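Gutora Yard Scenes, data card and README

Gutora is the set of simulated street scenes we use at Dernalier to rehearse delivery routes before any of our carts go out on them. It began as a side job of Janaka Gunawardena's and has grown into something most of the dispatch floor now opens every day, so it seemed time to write it up properly for people who don't build things for a living.

What's in it

There are 93 scenes, all computer-rendered, and 400 short routes drawn across them. Most are city blocks with wide paved areas, because open pavement is where our carts used to call for help the most. Joints between slabs, stains, traffic cones, lamp posts and hard shadows are all left in. Please don't tidy them up, even if you're tempted (Kelly Whitlock was, and we had to put a whole batch back).

Who uses it, and how the work has changed

Before Gutora, a dispatcher learned a new route by walking it with a cart, often at six in the morning. Now the first pass is done at a desk. You load a scene, watch the planned path, and mark the places where you would want the cart to slow down or stop and ask. Brenda Tindall walked routes for years and now reviews them full time. She misses the fresh air and has told us so more than once, but she also catches things the planner doesn't, and her notes are the part of this set I'd save first if the building were on fire!

We still walk every route once before it goes live, and we'd like to keep it that way. Reviewers work in pairs, 2 to a route, and either one can hold it back without giving a reason.

Known gaps

No rain, no snow, and very little night. Glass is better than it was but still too clean. If your depot has awkward ramps, talk to Vusumuzi Msimang, who is collecting requests for the next batch.

Questions and corrections go to Cyril Crabtree on the Ashworth desk, any day but Sunday.

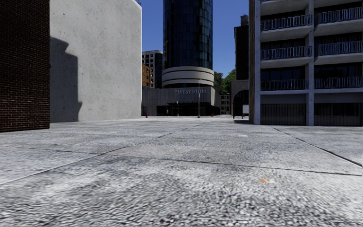 2 min read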